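Getting the Most Out of a Plain Ceiling Light

By Magdalini Kouris

When we moved into the house on Bakcombe Road, the back workroom had one round light on the ceiling and nothing else. I sew in there, my husband glues broken chairs back together in there, and between us we grumbled about that light for the better part of a year before I sat down and worked out what could be done with it. A few of you wrote in April asking for exactly this sort of thing, so I have gathered up what I know, and you are welcome to all of it.

Start by cleaning the cover. Switch the light off, let it cool all the way down, and have somebody steady the stepladder if you have somebody handy. Most round covers either twist off or are held by little clips, and if yours won't budge with a gentle turn, look along the rim for a screw before you lean on it any harder. Wash it in the sink in warm water with a drop of dish soap, put an old towel in the bottom so it can't chip, and dry it completely before it goes back up. I did ours expecting very little and I was so pleased with the difference that I went straight down the hall and did the other two!

Next, have a look at the bulb. Read the wattage limit printed inside the fixture and stay under it. For a room where you do close work I like a neutral white, and for a room where you sit and drink coffee I like something yellower, but this is a matter of taste and I have argued about it with my sister for 20 years.
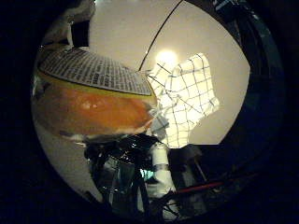

A round ceiling light on pale beige, with a gridded sheet lit up bright from behind.

A sheet with a printed grid is one of my favorite things to keep in a workroom. Hold it up toward the light and the lines stand out beautifully, and if you lay a paper pattern over it you can see straight away whether your edges are running true. The trouble is that thin sheets crumple if you so much as look at them, and once there are folds down one side the squares are no use for measuring there. Store yours rolled around a cardboard tube - the kind wrapping paper comes on is fine - with a strip of scrap cloth tied loosely in the middle. If you only want it to soften the glare, a few creases won't matter a bit. Just keep it well clear of any bulb that gets warm.

Now, cables. If you have one running across the ceiling, take it along the edge of the room where you can, and use the small stick-on clips, one every 20 inches. Wipe the ceiling first with a barely damp cloth and let it dry, or the clips will let go in the night and frighten the cat. Don't paint over a cord, and don't hang anything from it, however light it seems.

Last of all, glossy things. A shiny surface will throw the light right back in your eyes while you're trying to thread a needle, so turn it away or drape a dish towel over it until you're done. I keep a stack of old ones on the shelf by the door for that, along with the spare bulbs and the good scissors.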